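Print this page
E-mail this page

Looking after your records (and the sleeves too)

I've been buying metal and hard rock on vinyl since I was in high school, and I've ruined enough of it to have opinions. My copy of the second Palomino album sounds like bacon frying, and that one's all my fault.

First thing, store them upright. I know a stack looks cool next to the turntable, but the ones at the bottom warp and you get that white ring on the cover. I keep 12 to a divider so they lean a little but don't slump. If you have to shove to get one back in, start a new section!

Swap the paper inner sleeves for poly-lined ones as soon as you get home. My friend Thilini Saha does hers in the car, which is a bit much, but her Zillach singles still look brand new so I can't really tease her.
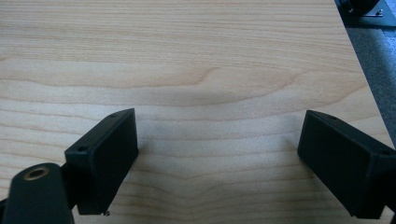
Vol. 9, No. 10

For cleaning I use distilled water with a tiny drop of plain dish soap, and a soft microfiber cloth. Go around with the grooves, never across them. Keep the label dry – I hold a jar lid over it, the kind with a rubber seal. Then wipe again with just the water and stand the record in a dish rack (a clean one, please) until it's good and dry. Don't put it back in the sleeve early. I did that with a live double album and got mold on side three.

Price stickers! Warm them with a hair dryer on low and peel from one corner, slowly. This is fine on glossy covers. On the matte, textured kind that every doom band seems to love, leave the sticker alone or you'll take the artwork with it.

Seams that have split can be fixed from the inside with a strip of acid-free paper and a little white glue. Slip wax paper in so you don't glue the whole jacket shut, and put a heavy book on top overnight.

And brush the needle, back to front, every few sides.

Print | E-mail to a friend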